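Swapping the CPU in an old tower

Posted 2023-03-30, Seixas PC notes

Quick one. Did this on the Cindonville office tower, took 21 minutes with the cooler already off.

Unplug. Hold the power button 8 seconds. Side panel off, lay the case flat, open side up. Don't work on it standing, you'll drop a screw in the power supply.

Cooler off next. Twist a little before you pull, old paste grabs. Wipe the chip till the metal is clean.

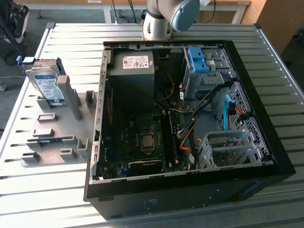
Now push the cables over toward the drive bays so your hand has room. No need to unplug the SATA ones. Lift the socket lever, chip straight up, by the edges only. New one in, match the corner mark, no pushing. If it doesnt drop in it's turned wrong.

Lever down. Paste, pea size. Cooler back on, screws in a cross pattern, 3 passes. Plug the fan in!! I forgot teh first time.

Boot with the panel still off, check temps, then close up.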